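About Waterico Stud and Racing Yard 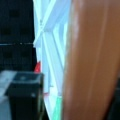

Waterico is a family yard for thoroughbred racehorses, situated at the edge of the village of Vullerach. We breed, break in and train horses for flat racing, and we also prepare yearlings for the sales. At the moment we have 13 horses in training and nine broodmares with their foals.

The yard was started by Edit Barta, who rode as an apprentice and later worked for 10 seasons as assistant to another trainer. Her first winner was Pranderico, a small bay gelding which no one wanted to buy at the sale. He ran until he was eight years old and he is still with us. In the mornings he leads the young horses to the gallop, and he is very strict with them.

Zsófia Tóth is responsible for the mares and the foals. She joined us after her veterinary studies and she lives in the house beside the foaling boxes, so in spring she does not sleep very much. Owners who have a question about a foal should please telephone her after four in the afternoon.

Our gallop is a sand track with a slight climb in the last part. We bought the land for it from the Hajdu family, and many local people still call it the Hajdu field. Two-year-olds do only easy work there until we are satisfied with their legs. For this reason our horses often make their debut later than others of the same age. We explain this to each new owner at the beginning, and we ask them to have patience.

It is possible to own a whole horse with us or to take a share. The smallest share costs 500 euros per season. The training fee for a whole horse is agreed separately and is paid monthly; the farrier and the transport to the races are on a separate bill.

Visitors are welcome at morning exercise, which starts at six in summer and at seven in winter. Please write to the office before you come, and leave your dog at home. In July the yard office is closed in the afternoons, but the stables are always attended.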